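# Questions About the Ruawai Student Robotics Club

We collected these questions from new members and from parents. If your question is missing, please write to Marama Ashby, who coordinates the club.

**Who can join?**

Any student from the second year and up. You don't need experience with programming. Two of our best operators came from the drawing class and they had never opened a terminal before.

**How many places are there?**

We have 40 places each term. When they are full we keep a waiting list, and usually it moves in the first month.

**What is the difference between Orko and Benudo?**

Orko is the beginner project. You learn to hold the grippers, to do a task slowly, and to save your recordings in the correct folder. Benudo is for members who finished Orko and want to train a model from the recordings. You cannot start with Benudo, please don't ask for an exception.

**What do we do in a normal session?**
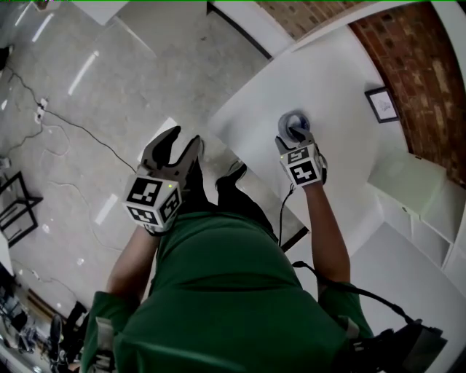
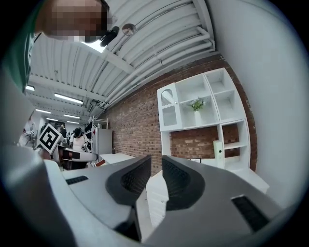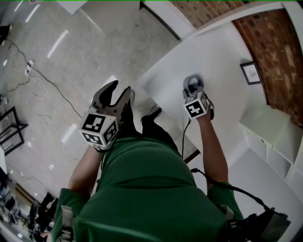
Most of the session is handling practice, done in pairs, and one person works while the other reads the task card and writes notes. A session has 7 short tasks, and you repeat each one until your partner says the movement is clean. Beginners often think that both hands must be busy all the time. It is permitted to have one gripper closed on a small round object over the table while the other one stays open and waits at the side. What we look for is a waiting hand that stays quiet, with no shaking and no wandering. Keep the marker cubes free of your sleeves, and before you reach far, check where the cable goes along your arm.

**Must I wear something special?**

Closed shoes are required. Short sleeves are better, or sleeves that you can roll and that stay rolled. Please take off bracelets and big watches.

**What happens if I drop the object?**

Stop, say "drop" so your partner can write it, and begin the task again. Do not delete the recording. The Benudo members use the failed ones too, and they get upset when these are missing.

**Is there a competition?**

Yes, the Tallo Cup, in June. Each team does a set of table tasks which it sees for the first time that morning. Last year our team got 71 points and we were happy with it, but we lost many points on the tasks where an object passes from one hand to the other. This year we practice those more.

**Can parents watch?**

Parents are welcome for the last half hour. We only ask that you don't talk to an operator during a task.

**Do I have to bring a laptop?**

For Orko, no. For Benudo it helps, but we have a few to lend. Ask before the session begins and sign the sheet by the door.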